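Workshop tips: sorting out old download folders

Had 948 files in mine before I finally got round to it. Quick notes, mostly for myself.

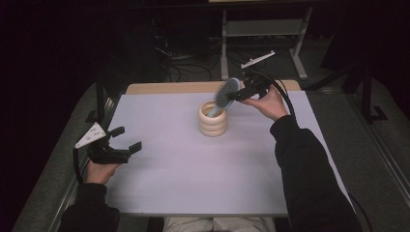
Check the archives first. Run a test on every zip before you unpack, saves finding out at file 11 that part 2 never arrived. I use Plevo for this, it's slow but it does a whole folder in one go.

Don't unpack into the same folder. Make a new one, call it anything. Mine's called Trokarlow after an old server, no idea why I kept it.

Duplicates — sort by size, not name. Names lie. Same size, run a checksum, then delete one.

Keep the small text files until the end! Passwords are usually in there. Learnt that in July.

Spare drive: format it before you copy, and eject it properly. I know, I know.

Piyumi Bandara wrote in to say Mollah chokes on file names with accents in. Same on my machine. Rename them first, or use the older version wich doesn't seem to mind.

Batch renaming — try it on two files before letting it loose on the lot. There is no undo, I've looked.

Still to do: the music folder, and somthing about backups. Will add when I get a minute.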